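Robot Handling, Unit 4: Comparing End Effectors
Handout for the lab sessions, September 2022
Dr Catrin Humphreys, with lab notes by Roksolana Zinchenko

Read this before your group's first slot. It replaces the August version, which had the payload settings the wrong way round for the two arms.

1. What the unit covers

A gripper is usually chosen from a data sheet: stroke, force, payload, price. Those figures tell you what it can do at its limits. They say much less about how it behaves with the parts you have. In this unit you run the same picking task with a multi-fingered gripper and with a parallel-jaw gripper, and write up where each one does well and where it doesn't.

The task comes from the Pritchard sorting exercise you met in Unit 2. Parts go from one tray to the other and are set down in a stable pose. You will be scored on your record keeping and your reasoning. A group with a poor success rate and a clear account of why will get a good mark.

2. Background

Parallel jaws close along one line. If the part has two flat faces opposite each other, and the jaws can reach both of them, the grasp is easy to plan and easy to repeat. Trouble starts with round bodies, sloping faces, and parts lying so close to a tray wall that one finger has no room to go down.

A multi-fingered hand makes more contacts and can wrap around an uneven shape. It will often hold a part that was approached slightly off centre. The cost is bulk. The open fingers need a wide clear space, they can knock neighbouring parts, and they hide the part from a camera mounted above. Planning is slower too, as there are more joints to set and more ways of arriving at nearly the same grasp.

Small switches and push-buttons are a fair test for both. They mix block shapes with round ones, and the surfaces vary from dull plastic to shiny metal.

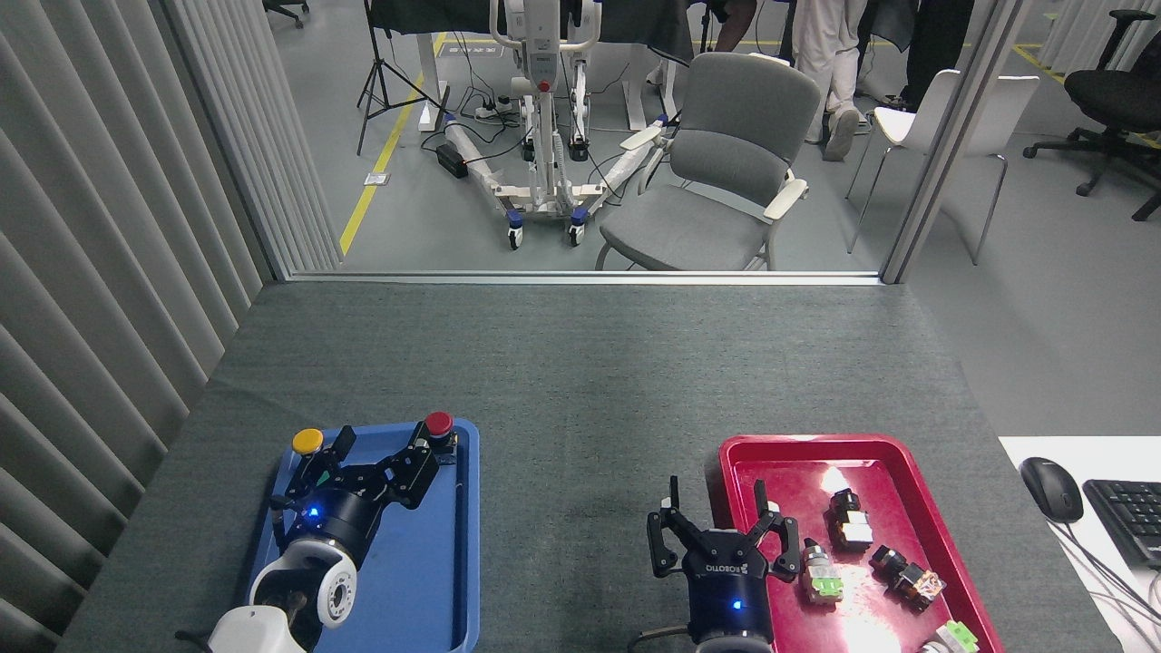

Tray colour matters more than people expect. The vision script, Kurka, separates parts from background by colour first and by edge second. Green parts stand out well against red, while amber ones are harder. Glare is a separate problem: a glossy tray under overhead light gives a bright patch which the script may read as metal. If you get detections where there is no part, turn the tray a little or change the exposure before you touch the threshold. Write down what you changed.

3. Method

Work in pairs, one at the keyboard and one watching the arms. Swap over halfway.

Load the Preder controller profile for your arm and check that the tool name on the screen matches the gripper fitted. Set the tool centre point again if the gripper has been taken off since the last group.

Run 20 picks with each gripper. Place the parts by hand before each pick, using the pose list at the back of the lab folder. Keep to the order of the list, even when a pose looks hopeless.

For each pick, record the part, the pose, whether the grasp closed on the part, whether it survived the lift, and whether it was placed upright. Use the words "missed", "slipped", "dropped" and "placed". Please don't invent your own, as the class results are merged afterwards.

Only one arm may move at a time. Keep your hands off the table while an arm is enabled. If anything looks wrong, press stop first and discuss it second.

4. A note on last year's results

Last year's groups logged 399 usable picks between them, out of nearly 500 attempted. Most of the missing ones were thrown out because the pose had not been written down. Hidayah Hidayat went through the rest and found that many of the parallel-jaw failures were approach errors: the part could have been held, but a finger landed on top of it. With the multi-fingered gripper the common failure was different – the first finger to touch pushed the part away before the others closed.

Look for both in your own runs. A slow approach helps with the second and does little for the first.

5. What to hand in

One report per pair, four pages at most, with the log sheet attached. Include a table of outcomes for each gripper and a paragraph on two failures you watched closely. Finish with a recommendation for the Clukcombe assembly cell described in Lecture 7, where the parts arrive unsorted in shallow trays. State what you would want to test further before buying anything.

Questions about the controller go to Dwynwen Harries, and slot changes to Chantelle Venter. The log sheet template is in the shared folder under Unit 4.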